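Small bedrooms, baskets and floors: the things I get asked most

I've been writing about keeping small bedrooms in order for long enough now that the same questions come round again and again, so I've finally put my answers on one page.

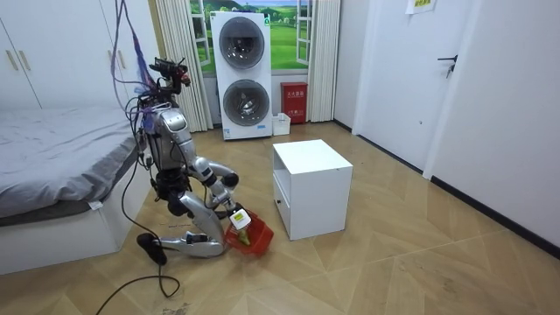
I've grouped them loosely, bedding first, then baskets, then floors, and I add to the bottom when something new turns up in my inbox. If you've written to me and had no reply, have a scroll, your question may well be in here somewhere!

How often should I really change the bottom sheet?

Once a week if you can manage it, once a fortnight if you can't, and more often in a hot August when you're sticking to everything. I do ours in the morning, straight after getting up, while the bed is already in a state. If I leave it until evening I'm cross and tired and the corners never go on properly. I keep two sheets per bed and no more. One on, one in the drawer. I used to have a great heap of them and still only ever used the top ones.

My fitted sheet keeps pinging off at one corner. What am I doing wrong?

Probably nothing, it may just be too shallow for your mattress. Measure the depth of the mattress with any topper on, and check that against the packet before you buy. Start with the corner that's hardest to reach (mine is the one against the wall, naturally), then do the one diagonally opposite, then the other two. If it still pings off, you can buy little elastic straps with clips that go across underneath. Benvinda Magalhães wrote to tell me she puts a stitch of coloured thread in the corner that goes at the top left, so she never has to turn the sheet round and round like a steering wheel. I've copied her and I'm very smug about it.

Should I cut the tags off my sheets?

I leave mine on until I know the washing temperature by heart, and by then I've usually stopped noticing them. If a tag tickles your feet or bothers you hanging down the side, snip it off close to the seam with small scissors, and don't pull, or you'll have a hole. Write the size on the inside of the hem in laundry pen first. You think you'll remember which is the single and which is the small double. You won't.

Grey bedding or white?

I like grey for the bottom sheet and don't mind what goes on top. Grey is kind to people who drink tea in bed. It does show pale fluff, and face creams with peroxide in them can leave orangey patches, so watch out for that one. White can go on a hotter wash, if the label allows it, and if your walls are white too it makes a poky room feel airy. Mix them, I would.

What's the gap under my bed good for?

If there's a gap, flat boxes with lids, and only for things you want twice a year. Winter duvet, spare blankets, that sort of thing. If your base goes all the way down with a solid front, you've nothing to do and no dust bunnies to chase, which I think people undervalue. Wipe the front panel when you do the floor, especially low down where shoes and the hoover catch it. A damp cloth and a drop of washing-up liquid has got every scuff off ours so far.

Which baskets do you use?

Cheap plastic ones with holes in the sides, mainly! I've had wicker and it snagged my tights and shed bits all over the floor. I've had felt, and it sagged. Plastic weave you can rinse in the shower and dry on the windowsill, and you can see roughly what's in it without tipping it out. I had a set from Ketard for the wardrobe shelf, which were fine, and a bigger one from Lallik with handles that split in the first winter because I would keep carrying books in it. My own fault.

What size?

Smaller than you think. A small square one is my favourite by a mile, because it fills up quickly and you have to deal with it. With a big one you just keep dropping things in until it's a second wardrobe. I'd want to be able to lift it in one hand when it's full.

Does the colour matter?

More than I expected it to. I bought everything in white and cream to begin with, to match the walls, and the family simply stopped seeing it. Then I got a bright one for the things that don't belong in the bedroom, and suddenly people used it. Red is very good on a pale floor, you won't trip over it in the half dark either. Keep the quiet colours for inside the cupboard.

What do you mean by the "doesn't belong" basket?

It's the one I carry from room to room. Anything that has wandered in from somewhere else goes in it: mugs, chargers, a screwdriver, the apple somebody brought upstairs and forgot. When I've been round the bed and along the skirting I take the basket out and put everything back where it lives. The rule is that it has to be empty by bedtime. If you let it sit overnight it becomes furniture.

Kausar Khattak, who shares a flat with three others, keeps one by the front door as well and says it stopped most of the arguments over keys.

And if there's food in it?

Food goes first, always, and ripe fruit never goes in at the bottom. Ask me about the pear. A plastic basket forgives you, at least - hot soapy water, an old toothbrush for the corners of the weave, and let it drip. Do check the floor where it stood, as juice comes straight through the holes.

Do I need labels?

On a shelf, yes. On a basket you carry about, I can't see the point, but some people love them. I use luggage tags tied on with string for the high shelf, as sticky labels leave a horrid gummy patch when they come off. If you've already got a gummy patch, try a dab of cooking oil, leave it ten minutes, then wash it.

How do you look after a parquet floor in a bedroom?

Gently, and with very little water. I sweep or hoover with the soft brush on, then go over it with a cloth that has been wrung out until it hardly feels damp. No steam mops, please! Steam gets into the joints between the blocks and that's how they start to lift. Samer Shboul asked me whether he could use vinegar and I'd say no, not on a finish you don't know. I use the Plattner floor soap, a capful in the bucket, and I've stuck with it mostly because I like the smell.

My bed slides on the parquet. Help?

Felt pads stop scratches but they slide, so for a bed you want rubber cups or thin non-slip pads under the feet. Check that they say they're safe for wood floors, some rubber leaves a dark mark. Get somebody to help you lift, and never drag. I've got a scratch 67 centimetres long by the wardrobe (yes, I measured it, I was that annoyed) from moving a chest of drawers on my own one evening.

What about picking things up if your knees aren't what they were?

Go down on one knee and keep a hand on the bed if it's sturdy. Take the basket down with you and leave it on the floor beside you while you fill it, so you're only getting up once. Svend Gunnlaugsson, who is 87 and keeps a tidier room than I do, uses a folded towel under the knee and says a parquet floor gets harder every year. He has a long-handled grabber too, for socks.

How long does your whole routine take?

Around six minutes for a small room on an ordinary day, if the doesn't-belong basket isn't too full. Bed, surfaces, floor, out. Longer on sheet day, obviously.

Where did you get the bedside lamp you mentioned in March?

It's a Dridesar clip-on, the plain one. I clip it to the shelf so there's nothing on the floor to hoover round. Bilal Majali has told me the bulb isn't replaceable, so do check that before you order, I hadn't noticed.

Can I send you a question?

Please do, the form is at the foot of the contact page. Tell me the rough size of the room and what sort of floor you've got, and have a look under the bed before you write.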